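Thread: Bench rules for the sorting cells, draft 2
Board: Shared Cells / Rules and Practice
6 posters in this thread

hkang
I'm trying to get the bench rules down to one page before we reopen sign-ups. Draft 1 had 28 items and people stopped reading. What I have left:

Put the baskets in a row along the back rail before the arms are enabled.
Nothing goes on the table that isn't part of the task.
Hands stay outside the rails while an arm is enabled. If you need to fix an object, disable first.
Speed cap stays at 60 percent for any new task until a second person has signed the sheet.
Write down the basket order at the start of each run.

Comments please, especially on the second one. I know the Trilonero group does it differently.

Huiling Kang

v_rautiainen
Fine with most of it. The speed cap should apply to new operators too. Somebody can be new to a task that's already signed off, and right now they get full speed on their first go.

I'd also add a line about open fingers. On our bench the rule is that you move across the baskets with the fingers well above the rims, and you only come down once you are over the object. Basket rims are the first thing people hit.
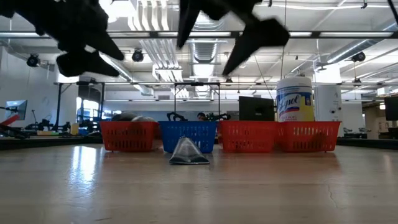
Shared Cells Working Group, Bench Practice Team

fimetum_ops
I disagree with the height rule as written. "Well above" means nothing to a new operator. Give them a number or give them a mark on the rig they can line up with. At Fimetum we put tape on the upright and told people to stay above it. Took a few minutes to do.

v_rautiainen
Tape works if everybody looks from the same place. Two operators on opposite sides of a table will read the same mark differently. I'd rather have a soft limit in the controller.

fimetum_ops
Then write the soft limit into the rule. I have no problem with that. I have a problem with "well above."

hkang
OK, soft limit goes in, and the rule will say who sets it. Ville, can you send me wording?

lmwakalinga
My comment is on two-arm tables. The draft reads as if there is one arm. With an arm on each side you need a rule about who has the middle. We use a plain one: one arm is working over the table and the other is parked, and you say it out loud when you swap. It's slow. For tasks that need both arms at once, we ask for a written plan with the shared area drawn on it.

I'd also split "nothing on the table" into two rules, one for the work surface and one for the rails. People read "table" as the wood only. Then there are drinks on the frame. My vote is that cups with or without a lid stay off the rails, and cables get tied back on the side the operator walks along.
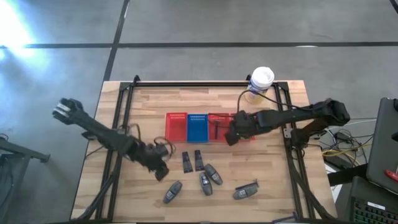

Jurić Hall, October

The other thing I wanted to raise is loose objects. With a pile of mice and wedge-shaped pieces, the draft doesn't say how far apart they should start. If two pieces lie side by side, a wide finger can push one while reaching for the other. For sign-off runs I'd require a finger's width between objects. After that, mix them however you like.

Lilian

nektarios_k
I don't agree with the spacing rule. If sign-off is done with everything nicely spread out, the sign-off doesn't tell you much. We had a task at Bollel that passed that way and then did badly as soon as parts touched each other. Do the sign-off with the layout you plan to run.

lmwakalinga
I see the point, but a first run isn't a test of the task. It's a check that the arm goes where you think it goes. Could we have both? Spaced for the first run, real layout for the second.

nektarios_k
That I can live with. Put both on the sheet with separate signature lines, or the second one will get skipped.

napaporn_n
Agree with Nektarios on the signatures.

One more for the list, on object types. Hard plastic parts and crinkly packets should not share one grip force setting. A packet folds, the operator turns the force up, and then the next hard part gets squeezed at that setting. We keep up to 6 saved settings per cell and the sheet says which one goes with which object. If it isn't on the sheet, you use the lowest. 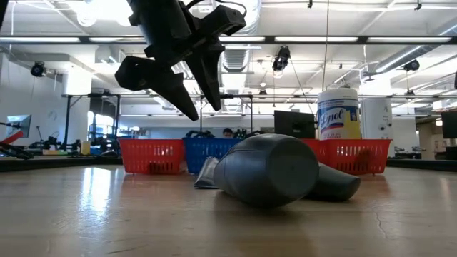 Do I need a new signature if I only change the grip force?
Only when you go above the value on the sheet. Lowering it is fine, but write it down.

v_rautiainen
I'd put that question and answer straight into the page. It comes up every time.

fimetum_ops
Same here. I'm still against using the lowest setting by default, though. Heavy parts slip at low force and then you have a dropped part to deal with. Ask the cell lead instead.

napaporn_n
A dropped part on the table is easier to deal with than a cracked one. But I'll take "ask the cell lead" if the lead is named on the sheet.

hkang
Thanks all. Going into the next draft: soft limit on height, one arm over the middle unless there's a written plan, rails counted as part of the table, two sign-off runs with separate lines, grip settings on the sheet. Default grip force is still open, so Napaporn and Fimetum please work it out between you and post here. Comments close 15th January.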